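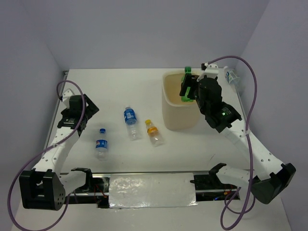
Chapter 3
Getting on the Ballot

Most books about elections begin with the voters. This one has put them off for two chapters already, and will now put them off for a third, as voters can only choose between the names in front of them and somebody has to decide which names those are. In a small town that somebody is usually a clerk with a stapler.

The rules that govern who may stand are called ballot access rules. They are dull to read and were, in many cases, written by people who had already been elected. You may draw your own conclusions, and by the end of the chapter you should be able to draw them with footnotes.

We start with the town of Florkard, whose mayoral contest gives us most of what we need. The town charter asked any candidate without party backing to hand in 924 valid signatures. A party candidate needed 40. The charter did not say why one was so much harder than the other, and the town council, when asked, said it had always been that way. It had been that way for 38 years.

Bronisława Urbańczyk, who ran a bakery and had grown tired of the state of the bus service, set out in August to collect her names. She worked outside the swimming baths and, on wet days, inside them. Her papers went in on February 14, 2021, with some hours to spare, and were challenged before the week was out by Andor Vörös, the sitting mayor, on several grounds:

Signatures in pencil. The charter said "ink or other lasting mark". Lawyers were paid to discuss pencil.

Addresses in the district of Kun. Half the people there wrote the old street names, which were still on the signs, and the register used the new ones, which were not.

The binding. Pages had to be "securely fastened at the head". Hers were fastened at the side.

None of this had anything to do with whether the people of Florkard wanted her as mayor, or wanted better buses. Keep hold of that point. A challenge to a petition is a contest about paper, and the person with more time and a better lawyer tends to do well in it. Mr Vörös, to be fair to him, broke no rule. He had read them all, and you will meet people later in this book who cannot say the same.

We shall come back to the hearing in section 3.4, once we have the terms to follow it. Section 3.1 sets out the three common routes to the ballot: petition, party nomination and deposit. Section 3.2 looks at deadlines, and at the neighbouring town of Clestero, which managed to set one that fell before its own forms were printed. Section 3.3 deals with who checks the names, who checks the checkers, and who pays.

Before you read on, find the rules for standing in your own area. Note how long it took you to find them – this will be useful in section 3.2 – and whether you could follow them at the first reading.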